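Limthorpe door task guide, part 4: checking the start pose
By the Limthorpe documentation desk -- updated August
12 shares | 3 comments

Before you collect any rollouts, please take a few minutes over the start pose. We know it's tempting to skip ahead, but a poor start will follow you through all 300 episodes.

1. Load the Cistalden scene and set the seed to 159.
2. Reset the arm and wait for the joint readings to settle.
3. Open the wrist view. The fingers should be open and sitting below the handle, with the lever in plain sight. 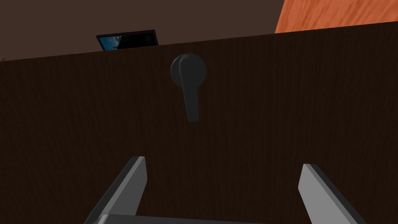
Prodis Group | Manipulation Learning Team

4. If your lever hangs straight down like this one, leave the handle angle alone and save the pose.

Note: small shifts in the background are fine -- the policy is trained on plenty of them.

Caution: don't change the seed partway through a batch.

Related
Scoring rollouts with the Bélanger metric
Part 5: Recording a first batch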